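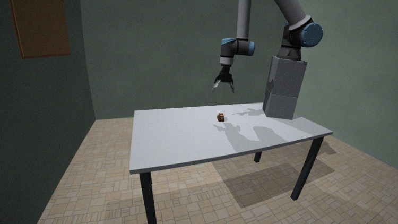

Will a robot arm put the people on a packing line out of work?
At our shop it changed who does what, and everybody who was on the line in April is still here.

So, my review. We've had the Zilemano arm and its planning software at Plestenby for a while now, and I'm the one who fusses with it most (I ran the packing bench before that, so I have opinions!). The best part is the simulator. You try a pick on screen first, arm, table, one little block, and you can mess up as often as you like without bending a real finger on the gripper. I moved my pedestal over to the table corner in there and saved myself a whole afternoon of unbolting.

Setup was the sore spot. The manual jumps from mounting to error codes, and Sandro Messina from maintenance spent most of a Friday on the phone with support. Nice people, long hold music.

Dolores Thibodeaux used to hand-place parts all shift, and her wrists hated it. Now she checks trays and writes the pick routines, and she's faster at it than me. On a good shift we place 1,177 parts, up from 903 by hand. She did ask for a raise to go with the new job, and got it, though it took longer than it should have.

Gripes: the software license costs $900 a year, spare fingertips are another $400 a set, and the shadows in the simulator make my old laptop crawl. I turn them off when I'm in a hurry. Four stars from me, and I'd buy it again if they'd fix that manual.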